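Tray setting

Tray setting is the arrangement of tableware on individual serving trays before a meal or drink is brought to the table. It is common in canteens, guest houses and care homes, where each person receives a separate tray with a bowl and a cup.
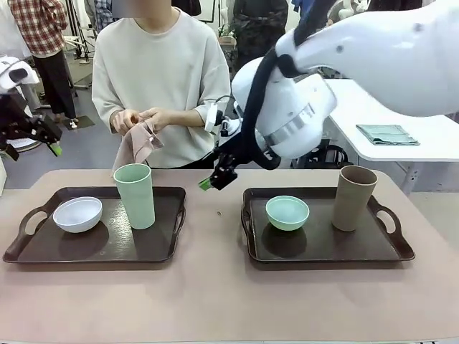
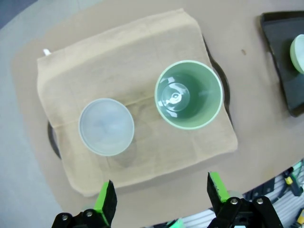 Serving trays are usually rectangular or round. Rectangular trays can be stood side by side on a long table and are preferred where many settings are prepared together. A raised edge keeps tableware from sliding off during carrying. Cups are placed upright and clear of the bowl, so that either can be lifted with one hand.

A cloth is kept at hand throughout. It is used to wipe the tray and table, and may be folded into a pad on which cups stand before they are set out. Stained cloths are washed separately from table linen.

At the Furnau guest house, which has 142 seats, bowls and cups are mixed by color. The practice was introduced by the housekeeper Floarea Tănase and later adopted at Catatdale. A printed guide by Smaranda Onu, issued in October in 766 copies, recommends a single color for each tray.

See also: Table linen; Place setting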